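A visit to the Stukasley paper mill in July

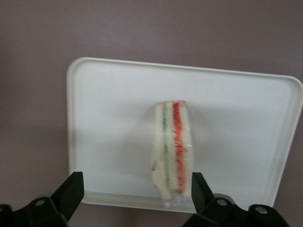

Why would a person travel two hours to look at paper? Because the mill in Stukasley still makes it sheet by sheet, and once a year the doors are open to everyone who writes to them before.

I went with my colleague Mahnaz Ranjbar, who binds books and knows much more than me. We took the early train and walked the last part along the river. The entrance costs 5 dollars and the children go in free.

The tour begins in the beating room, where cotton rags become pulp. It is very loud there, so our guide explained everything outside the door first. The old beater has the name Tremix painted on its side, and it can hold 100 pounds of rags. They run it in the morning only, because the neighbors complained.

After this comes the vat room. The papermaker dips the mold, lifts it, and gives it one short shake to the left and one away from the body. I tried it also. My sheet was thick on one side and had a hole near the corner – Mahnaz made a good one on her second try.

The drying loft was my favorite part. One has to climb a steep stair, and people with bad knees should ask for the short tour, which stays on the ground floor. In the loft it was quiet and smelled of wet wool from the felts. On a good day the mill makes 600 sheets, mostly a cream paper called Sheehan and a heavier gray one called Durkisness, for covers.

The shop accepts only cash. I bought ten sheets of the Sheehan and one offcut bundle. The coffee is in the yard and closes at 2, so go there before the shop. We did it in the wrong order.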